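Bench notebook, July

We use cookies to remember your preferences. Accept | Settings

Adhesive shelf life, continued. 9:40 am.

Opened the second case of Tevex two-part. The label says good through 2030, which I don't believe for one minute. Same claim was on the Emska tubes, and half of those had skinned over under the cap before we got through the first box.

Mixed 19 test coupons, aluminum on aluminum, scuffed with the gray pad and wiped twice. Old stock on the left rack, new stock on the right. Left them clamped overnight last time and somebody moved the clamps, so I've taped a note to the rack. Please read it.

Pull results so far: best coupon let go at 1043 newtons, worst at 149. Both came from the same tube. A spread like that tells me more about my mixing than about the glue, and I'd ask everyone to stop quoting the high number to each other in the hallway. The Partanen data sheet gives one figure with no spread at all. How many did they pull? What did they throw out?

2:15 pm. Tried the static mixing nozzles from Misto. Bead looks more even. Looks. I said the same about the last nozzles.

3 comments | 12 shares

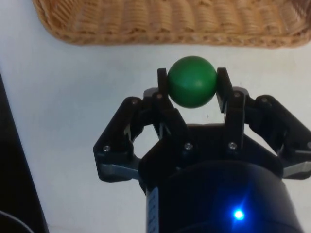

2 min read

Green ball held between the two black fingers, top of it sticking up past the tips.

Back to the glue. Room was 4 degrees warmer after lunch and I have no idea if that matters, so the thermometer now lives next to the rack. Still want a blind set: one person mixes and numbers, another pulls. Until then I'm not signing off on the longer shelf life, whatever the label says. Need more gray pads and a fresh bottle of wipe.

Get new notebook posts by email. Subscribe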